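**Ruka: equipment plan and budget for two-handed recording**
Student project report, Girnitz site
Version for the supervisor, Sat 21 November

## 1. Scope

This report covers the purchase plan for the second phase of Ruka. The first phase used one borrowed pair of hand-held grippers and whatever computers were free in the lab. The second phase needs its own equipment. The grant for equipment is €2374 including VAT and delivery. Staff time, room hire and the server share are paid from other budget lines and are not treated here.

The target for the phase is up to 50 hours of usable recordings of furniture handling: folding and unfolding, lifting, turning, setting down, moving a piece through a narrow gap. All tasks are done with two hands. Single-handed tasks were dropped from the plan after the first phase, as the group already holds enough of them for the planned comparison.

The report does not deal with the robot arms on which the recordings will later be tested. They belong to the department and are booked separately.

## 2. Requirements

The requirements were collected from the first-phase log and from the people who carried out the recordings. They are listed by item, in no order of priority.

- **Grippers.** One matching left and right pair, with replaceable fingers. Weight matters more than closing force at this stage. The log has several entries about tired wrists and none about a part slipping because the grip was too weak.
- **Position tracking.** Printed square markers on rigid blocks, readable from the head camera while the hand is turned. The blocks must come off and go back on in the same position.
- **Head camera.** Wide view, fixed focus, exposure that can be locked. The present unit meets this and will be kept.
- **Recording unit.** Worn or carried by the operator, with enough storage for a full session. It must show a warning when a stream stops.
- **Cables.** Long enough for an arm to reach full stretch, with a proper clamp at both ends.
- **Test objects.** Furniture of ordinary household and office size, cheap enough to be replaced when worn.
- **Spare parts.** Fingers, rubber boots, screws, marker blocks and at least one full set of cables.

Two items were asked for and left out. A motion capture system would solve the tracking problem but costs many times the grant. A second head camera would allow two operators to record at once, but there is only one recording unit and the second would have to be bought as well.

## 3. Suppliers compared

Quotes were requested from two suppliers. Driteck sells a complete gripper kit with fingers, blocks, cables and a carrying case. Yüksel sells the parts singly and leaves the assembly to the buyer.

| Item | Driteck | Yüksel |
|---|---|---|
| Gripper pair | complete, calibrated | body and fingers separate |
| Marker blocks | included | printed by us |
| Cables | included, one length | cut to order |
| Spare fingers | sold in pairs | sold singly |
| Delivery | after the new year | from stock |
| Warranty on moving parts | yes | body only |

The Driteck kit takes most of the grant. If it is bought, the rest covers spare parts and test objects but no cable clamps, no storage and no reserve. The Yüksel parts cost less, but the group would have to do the assembly and calibration. From the first phase we know that calibration of a newly built pair takes most of a working week for one person, and that the first attempt is usually repeated.

The delivery time is a further difference. Recording is planned to start in January. A kit that arrives after the new year leaves little time for acceptance tests before the first booked session. Driteck was asked whether the kit could be sent earlier and replied that it could not.

A mixed order was therefore looked at: gripper bodies and fingers from Yüksel, one set of marker blocks from Driteck as a reference, and our own printed blocks checked against that set. Both suppliers agreed to this in writing. The Driteck blocks use a different screw pattern, so an adapter plate has to be made. The workshop has accepted the drawing and does not charge for the material.

## 4. Working conditions on the recording floor

The plan has to fit the way recordings are done. The cost of the grippers is easy to read off a quote. The small costs come from the room, the cables and the objects, and these were underestimated in the first-phase budget by a wide margin.

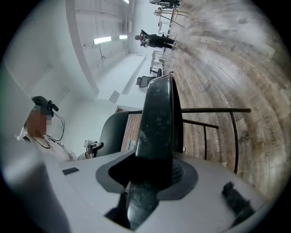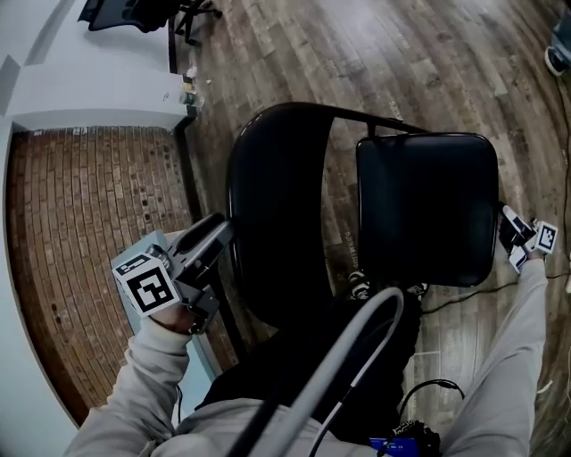

The cable budget in the first phase covered one set and no clamps. Most lost sessions in the log were put down to a connector that had worked loose, and the entries do not say which end. For the new plan, cable length is set by the reach of the operator plus a loop for slack, and every run on the floor is counted as a separate item with its own cover. The folding chair is a good test for this: with a gripper in each hand, one at the backrest side and one at the edge of the seat, there is a grey loop of cable down the front of the operator's dark clothing and a black one across the floorboards beside the chair. A clamp at the operator's chest would take the pull off the first. The second needs a flat cover that can be lifted when the chair is moved.

Marker blocks are the second item where the room matters. A block must be seen by the head camera for most of the task, and a large piece of furniture hides one hand from time to time. The first-phase software filled these gaps from the motion sensor in the gripper. This works for short gaps only. Larger blocks are seen more often but knock against chair legs and table edges. We plan to buy one size and print a second, and to compare them on the same three tasks before any series recording starts.

Voice notes are made during a session so that the start and end of each attempt can be found later. A headset with a boom microphone is suitable and leaves both hands free. One headset per operator is allowed for in the plan, mainly for hygiene. The foam covers are listed under consumables.

Floor protection was discussed and left out. The room owner asks only that feet of test furniture are fitted with felt pads.

## 5. Test objects

The object list contains five pieces of furniture. More would be better for variety, but storage next to the recording floor is limited to one lockable cupboard and a strip of wall.

1. Folding chair, padded seat, metal legs
2. Folding chair, all plastic
3. Stool, fixed legs
4. Small side table, removable top
5. Clothes rack on castors

The two folding chairs have different hinges, and this is the property of interest. Pieces one and three can be taken from the department store at no cost. The others are to be bought second-hand. A new piece has no advantage for the recordings, and a used one has hinges that have already settled.

Each piece gets a number, a weight and a short list of allowed grip points. The grip points are marked on a drawing and not on the furniture, to keep coloured tape out of the camera view.

## 6. Budget

The grant is divided into two blocks. A sum of €441 is held back for wear parts and consumables and may not be used for anything else until the middle of the phase. The remaining €1933 covers first purchases.

| Block | Contents | Source |
|---|---|---|
| First purchases | gripper bodies, first set of fingers | Yüksel |
| First purchases | reference marker blocks | Driteck |
| First purchases | cables cut to order, clamps, floor covers | Yüksel |
| First purchases | storage for recording unit | open |
| First purchases | headsets | open |
| First purchases | three pieces of furniture | second-hand |
| Held back | fingers, rubber boots, screws | Yüksel |
| Held back | foam covers, felt pads, labels, printing material | open |

Single prices are in the quotes attached to the order form and are left out here at the request of one supplier.

Fingers are the part most likely to need replacing. The surface of the first-phase pair became scuffed early on, with no measured effect on grip. The rubber boots at the root of the finger are a different matter. A torn boot lets dust into the housing, and cleaning the housing means a new calibration. Boots are cheap, and two per gripper are kept in the case at all times.

## 7. Schedule and order of purchase

The gripper bodies are ordered first. Cables follow as soon as the bodies have been measured, as the length inside the handle differs between the drawing and the part we were lent. Marker blocks are ordered with the cables. Furniture is bought last, when the cupboard has been cleared.

Acceptance test for each gripper:

- finger opens and closes over the full range without sticking
- sensor reading is the same at both ends after repeated cycles
- marker block removed and refitted, position error within the limit set in the test sheet
- connector holds under a light pull in each direction
- boot seated all round

A gripper that fails any line is sent back and not repaired. Repair by us ends the warranty on the body.

## 8. Risks and open points

The main risk is calibration time. If the pair is not ready for the first booked session, that session will be used for the single-size marker comparison with the borrowed pair. The lender has been asked and has not yet answered.

The second risk is the adapter plate. It adds height between block and housing, and the effect on the view from the head camera has only been checked on paper.

Still open are the choice of storage, the headset model and the question of who pays for return delivery from Girnitz to Yüksel. The quote gives no figure for this. The order form can be signed without the first two, but the return terms should be settled beforehand.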